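Paltcombe for group meetings – notes from our site visit, in a few posts. We are booking for 18 people in August.

1/ Getting there. The train stops in town and the conference hotel is a short walk uphill. The shuttle has to be reserved the day before. I missed that and walked with my bag.

2/ Rooms. The hotel quoted us for single rooms with breakfast. Viktória Bakos in the sales office answered every email the same day. Ask her for the back side of the building – the front faces the bus stop.

3/ Meeting space. The main hall seats 700 and is far too big for us. The Tagle Room upstairs suits a small group and has windows on two sides. Projector rental is extra.

4/ Cost. The day rate for the Tagle Room is $839 with coffee. The deposit is $2,000 for the whole booking and you lose it if you cancel inside the last month. Szymon Sikora is trying to get that changed for us.

5/ Few pictures. 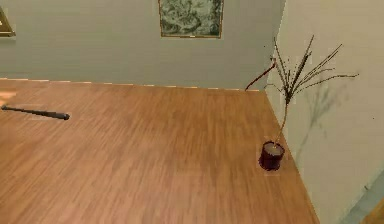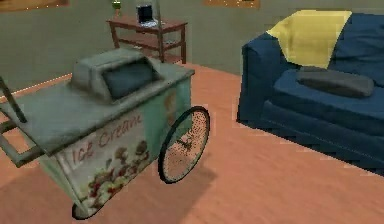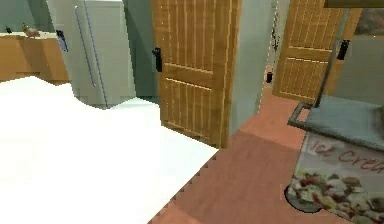
6/ Dinner. Prundine takes groups if you agree on a set menu first. Maribeth Marquez had the fish and would order it again. Service was slow.

7/ Free afternoon. Uyên Khúc wants the river walk, I'd pick the old market. Both are free. We'll put it to a vote when the sign-up sheet goes out.

8/ Still waiting on the insurance form from the hotel. Will post when it comes.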